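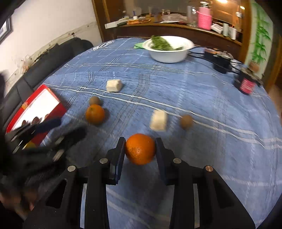
Nappe à carreaux Wanyama, modèle rond « Bikine » : jolie, mais à ce prix-là…

Je me méfie des nappes vendues comme « anti-tout ». Celle-ci promet sur sa fiche un tissu antitache, infroissable et lavable 100 fois sans perdre sa couleur. Qui a vérifié ? Je n'ai trouvé ni norme ni protocole, juste un pictogramme. Je l'ai commandée chez Garneck en version bleue, parce que notre table ronde est difficile à habiller et que la précédente, une Uto blanche, gardait la trace de chaque repas depuis décembre.

Premier point, le bleu. Sur le site il tirait sur le marine, à la maison je le trouve plus franc. Les bandes blanches, noires et gris clair passent bien, et une orange posée dessus ressort tout de suite. Pour ceux qui aiment un fond discret sous les plats, c'est raté : les carreaux se voient beaucoup.

Deuxième point, le tombé. Les lignes parallèles du milieu obligent à centrer la nappe avec soin. Un peu de travers et on ne regarde plus que ça. Avec un uni, la question ne se pose pas.
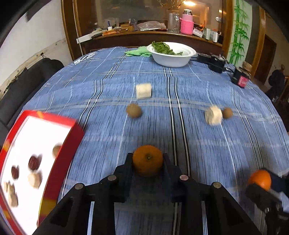
À l'usage, on y met de tout : les fruits, le saladier de verdure, les petites boules et les cubes qui finissent dans le plateau rouge ou à côté. Rien à signaler de ce côté, les oranges n'ont pas filé par terre, ce qui dépend sans doute davantage de la table que du tissu.

L'antitache, maintenant. L'eau perle, d'accord. Le jus d'orange aussi, à condition d'éponger vite. L'huile, non : une auréole grosse comme une pièce, partie seulement au deuxième lavage. Après presque 20 passages en machine à 40 degrés, l'ourlet commence à gondoler sur un côté. On est loin des 100.

Mon voisin Pranab Sheikh a la même en rouge et m'assure que la sienne n'a pas bougé. Il ne la lave jamais, alors son avis vaut ce qu'il vaut.

Je la garde, elle couvre bien et elle me plaît. En promotion, pourquoi pas. Au prix fort, prenez une toile ordinaire et un bon détachant.

Avis déposé le 18/05/2018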